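4/7/22

Back on the blast-crater mapping after two days lost to the server move. Shahram Golestani sent over the new satellite tiles for the Brorovia front last night, and they're so much better than the old batch! You can finally tell a shell hole from a tree shadow (mostly - the orchard west of Dadholm is still hopeless).

Ran the first pass before lunch. It marked 2,274 craters, and I checked 90 of them by hand with a coffee going cold next to me. 32 were junk: haystacks, a pond, and one very round threshing floor that has fooled us before. Too many, so I've pushed the size cutoff up and will run it again overnight. 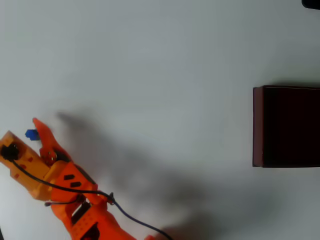
Orange arm, blue cube at the jaw.

The rail junction at Wuveck is the bit that bothers me. Local reports say it was rocketed twice in one evening, but all the marks line up in one direction, like a single salvo. Could be the second lot landed in the river. I've asked Shahram if he can dig up anything taken between the two dates, even a cloudy one.

Also had a go at matching the Pyo road damage to the convoy reports. The burned patches are more than 1,000 meters from where the witnesses put them - I think they were going by the old road signs, but I want to check the prewar map before I move anything.

To do: rename the tile folders (sorry, they're my mess), rerun Dadholm with the new cutoff, find the power cord for the big monitor.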